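Wavlow ändert Auszahlungsregeln für Creator

Der Marktplatz Wavlow stellt zum Dezember seine Auszahlungen um. Wer dort digitale Sammelstücke, Musiklizenzen oder 3D-Modelle verkauft, bekommt sein Guthaben künftig erst nach acht Tagen gutgeschrieben. Bisher war der Betrag sofort nach dem Kauf verfügbar und konnte noch am selben Tag auf eine Wallet oder ein Bankkonto übertragen werden.

Der Betreiber Clullent begründet den Schritt mit Rückbuchungen. Ein Teil der Käufer zahlt mit Kreditkarte, und wenn eine solche Zahlung später storniert wird, ist das Geld beim Verkäufer oft schon weg. Den Fehlbetrag hat bislang der Marktplatz getragen. Im letzten Quartal waren es nach Angaben des Unternehmens 434 Fälle, die meisten davon bei Konten, die erst kurz zuvor angelegt worden waren.

Für Zahlungen in Kryptowährung gilt die Frist ebenfalls. Daran entzündet sich im Forum die meiste Kritik, denn eine Transaktion auf der Blockchain lässt sich nicht zurückbuchen. Clullent verweist darauf, dass beide Zahlungswege intern über dasselbe Guthabenkonto laufen und sich technisch erst mit der nächsten Version der Abrechnung trennen lassen. Einen Termin dafür gibt es nicht.

Die Provision bleibt bei 7 Prozent. Neu ist eine Ausnahme für größere Anbieter: Wer in den vergangenen zwölf Monaten mehr als 3000 Euro umgesetzt hat und keine offene Beschwerde im Konto führt, kann die sofortige Auszahlung beantragen. Der Antrag steht in den Einstellungen unter »Auszahlung« und wird von Hand geprüft. Beim Testlauf im Herbst dauerte das fast eine Woche - man sollte ihn also nicht erst stellen, wenn das Geld gebraucht wird.

Betroffen sind auch Verkäufe, die über das Plugin Isis laufen. Viele kleine Labels und Zeichner binden damit ihren Wavlow-Bestand in die eigene Seite ein. Das Plugin zeigt den Kontostand zurzeit noch nach dem alten Muster an, also ohne Sperrfrist. Bis zur Aktualisierung gilt der Stand, den Wavlow selbst im Verkäuferbereich ausweist. Wer seine Buchhaltung automatisch aus Isis speist, sollte die Werte vorerst von Hand abgleichen.

Ein paar Punkte, nach denen wir gefragt wurden:

Verkäufe vor der Umstellung werden nach der alten Regel ausgezahlt. Maßgeblich ist der Zeitpunkt des Kaufs, nicht der Zeitpunkt der Auszahlung.

Die Frist beginnt mit der Zahlungsbestätigung. Bei Auktionen ist das der Moment, in dem der Höchstbietende bezahlt hat, also unter Umständen deutlich nach dem Zuschlag.

Tantiemen aus Weiterverkäufen werden wie Erstverkäufe behandelt. Bei Werken mit mehreren Urhebern läuft für alle Anteile dieselbe Frist. Eine Ausnahme für einzelne Beteiligte ist nicht vorgesehen, auch wenn nur einer von ihnen unter die Umsatzgrenze fällt.

Das Studio Szénási, das auf Wavlow Texturen und Modelle für Spieleentwickler anbietet, will seine Preise vorerst nicht ändern. Man werde aber einen Teil des Katalogs zusätzlich im eigenen Shop führen und dort direkt abrechnen.

Zum Schluss ein Hinweis zur Steuer: Auf den Monatsauszügen erscheinen künftig zwei Daten, das des Verkaufs und das der Gutschrift. Beim Jahreswechsel können sie in verschiedene Jahre fallen. Welches Datum zählt, hängt von der Art der Gewinnermittlung ab und sollte vorab geklärt werden.

Weitere Meldungen
- Isis: Was beim Umzug auf die neue Schnittstelle zu beachten ist
- Musiklizenzen im Paket verkaufen
- Wallet verloren: Welche Wege zum Guthaben bleiben
- Leserfragen zur Umsatzsteuer bei digitalen Gütern

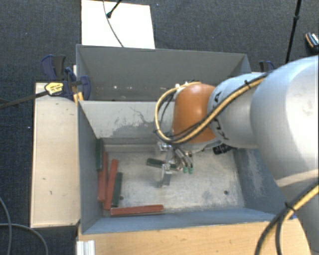
Réka Bodnár: Die Sperrfrist bei Kartenzahlung kann ich nachvollziehen. Bei Krypto nicht. Ich verkaufe fast nur gegen Krypto und liege unter der Umsatzgrenze, für mich gibt es also keine Ausnahme. Weiß jemand, ob man Kartenzahlung im eigenen Shop abschalten kann und ob das an der Frist etwas ändert?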